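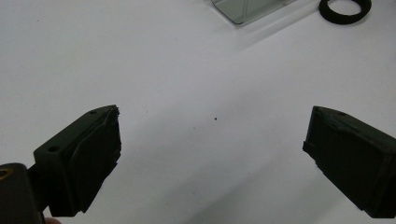

Gripper budget - bench gallery

Quick page before the Monday meeting. Planning what to buy for the small parts bench at Kirkon, September order. Notes are short, will tidy up later.

Hand-held grippers
Green jaws with padding on the inside faces. Pads get ragged - frayed bits along the edges, top corners too. Matters more than I thought when I did the first budget. Fingers are fine, hard body could go on for years. So pads go in as a consumable, own line, not under repairs like last time.

Pads
Feneditz sells them cut to size, Privon only does sheet. Sheet is cheaper but somebody has to cut it and the corners never come out square. 300 set aside for the year. Might be low.

Fasteners and inserts
Fingers have small round holes on the top strip, and there's a brass colored ring in the mounting piece. Before ordering spare fingers check the hole spacing matches, the Privon drawing and the Feneditz drawing dont agree. Ask for one loose finger first.

Table tops
White. Smooth. Dark parts like the black rubber ring show up well on it, clear stuff much less so. Want one more top in a mid gray for the clear parts, quote from Yousafzai is 2000 with legs. Without legs they haven't said.

Test parts
Rubber rings, clear pieces, small odds and ends. 40 of each kind to start, then see what goes missing. Cheap, goes under supplies. Bins with lids please.

Lighting
Shadows go soft and gray across the top, one side brighter than the other. Two diffuse panels on the list but second priority - if the table comes in over, panels wait till next round.

Powered gripper
The big one. 3500 for the Privon unit, controller included, cable not included (asked twice). Lead time is the problem. If we want it on the bench this year the order has to go in with the rest, no seperate approval.

Still open: spare fingers, cable price, who signs for the table.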